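Lotton Allotment Association, minutes of the May meeting, 7.30 pm

Present: Johanna Plattner (chair), Edivaldo Seixas, Thanasis Chrysikopoulos, Algirdas Eglītis. Apologies: Kęstutis Kütt.

**1. Water**

The meter read 166 units. The leak by plot 35 has been mended. Edivaldo to check the stopcock again before June.
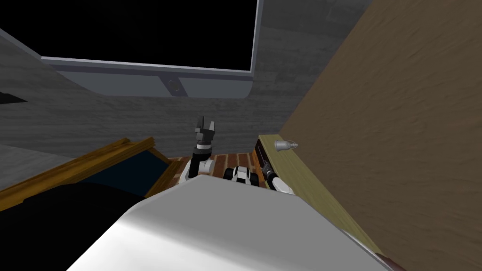
Grey wall and olive-green board.

**2. Rents**

Four plots are still unpaid. Johanna will write to the holders. It was agreed to keep the rent at £75 for next year.

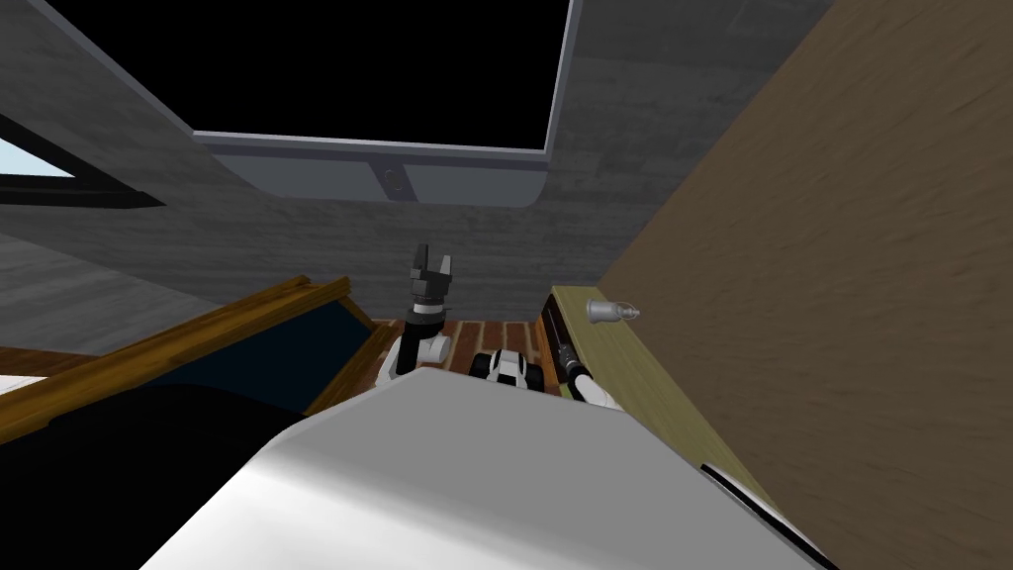 **3. Shed**

Thanasis asked for the seed trays to be moved off the floor before the autumn. Algirdas has a price from Moroz for shelving and will get a second one from Butitz. Members liked the olive-green of the shelf in the picture, and he will ask both firms whether they can match it. Paint to be settled next time.

**4. Any other business**

Compost delivery is late. Kęstutis to ring Stulla.

Meeting closed at 8.40 pm.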